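Castcombe bench notebook, January
Friday, late afternoon
Reading time: 2 min

Spent the whole day on the chopping policy again, and I think I finally have something worth writing down (Nusrat, read this before you retrain anything!). The question is still whether we can drop the force channel and let the wrist camera carry the cut by itself. Noltano was trained with force, Plimum without, same 600 demos for both, same knife, same board.
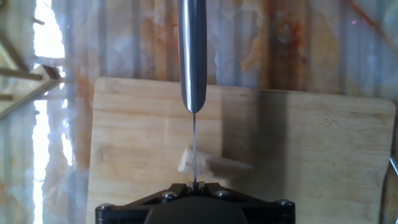
Noltano is the steadier of the two on approach, no argument there. But Plimum does something I really like: it waits. With the blade edge-on to the camera there's hardly any knife to look at, just a thin line, so I figured it would guess at depth and bang into the board. Instead it slows way down over the food and comes in gently. My hunch is that it's using the end of the handle as its depth cue – that's a big shiny target and it's always in view. To test that, I want to tape over the handle and see if the whole thing falls apart.

Scores so far: 80 trials each, Plimum had 7 clean misses, Noltano had fewer but crushed more of the soft pieces. I haven't scored the lotus root separately yet and I should, those holes make a mess of my idea of a "clean" cut.
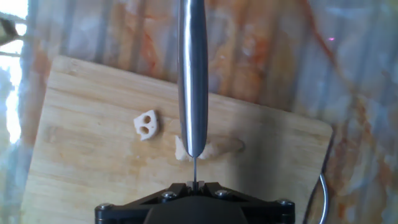

Blade on the soft chunk, lotus root slice off to the left.

Glare off the marble is still bugging me. I tried the Wiegand exposure setting at 800 and it helped the handle but washed out the pale food, so I put it back. Next up is the tape test, then a rerun with the pieces turned lengthwise.

Comments (3)

Nusrat Khondokar: Read it! Please don't tape the handle until I've pulled the calibration off that arm.

bench2: Could you log the crushed ones as their own category? I keep lumping them in with misses.

Nusrat Khondokar: +1 to that, I'll add a column.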